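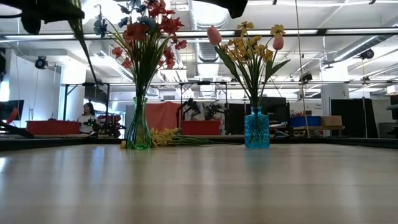 Section 9: Setting up a vase station, and what your day looks like once it's running

I'm Tzu-hsuan Man, and I ran the silk flower bench at Bhatt by hand before we brought in the Udau arm. I still run it, only now I have a coworker with a gripper. Section 8 covered power and mounting, so I'm assuming your arm is bolted down and homes properly. If it doesn't, go back, because nothing below is going to work!

Before you start

You need a clear tabletop, two vases, and your loose stems. Pick vases with different shapes if you can (I like a tall one and a squat one) so you find out early which neck gives the gripper trouble. Glass is fine. Glass is also breakable, so please keep the speed on Low until you get to step 7.

Setting up the station

1. Press Pause on the Zoltine panel and wait for the amber light. Hands stay off the table until it's amber.

2. Wipe the table down. Flower dust builds up faster than you'd think, and the vases slide on it.

3. Stand the vases toward the far side of the table, one left and one right, with a good gap between them. The arm needs room to come down in the middle.

4. Lay the loose stems flat in the gap, all the blooms pointing the same way. Yours can point left or right, just tell the panel which under Stems > Direction.

5. Fan out any big leaves by hand. The arm reads a folded leaf as a stem and will try to pick it up (ask me how I know).

6. Step back behind the floor tape, press Teach, and walk the gripper to each vase neck with the jog keys. Save both points.

7. Run one full cycle on Low with no stem in the gripper. If it clears both bouquets, load a stem and run it again. Then you can go to Normal.

CAUTION: Tall blooms count toward the height of the vase. Set your clearance from the top of the flowers. I set mine from the glass the first week and had petals everywhere.

NOTE: If you swap a vase in the middle of a shift, even for the same model, redo step 6. Handmade glass varies a lot.

What changes for you

People ask me about this more than they ask about the buttons, so I talked the Teder folks into letting me put it in the manual.

The repeat work mostly goes away. In September our station placed 2,582 stems, and my wrists have been thanking me ever since. What I do now is choose the colors, fix the arrangements that come out looking stiff, and handle orders with anything odd in them. The arm has no opinion about whether a tulip looks sad. You do, so budget time for it.

You'll also wait more, at least at first. I hated that part. I'd stand there itching to reach in and nudge a stem, and you can't do that. Bring prep work to a side table, well outside the tape.

Breaks got better. We rotate every 2 hours, and whoever comes on reads the log before pressing anything. Write real notes in it, please! "Acting weird" helps no one, but "drops thin stems on the right vase" gets fixed by lunch.

And if your supervisor raises the daily target the week the arm arrives, show them this page. Give the crew a chance to learn it first.

Next: Section 10, Cleaning the gripper pads

Related sections
Jogging and teach points
Reading the shift log
When a stem gets stuck

We use cookies to remember your language and last page read. Accept | Settings

Contact the manuals desk | © Teder | Back to top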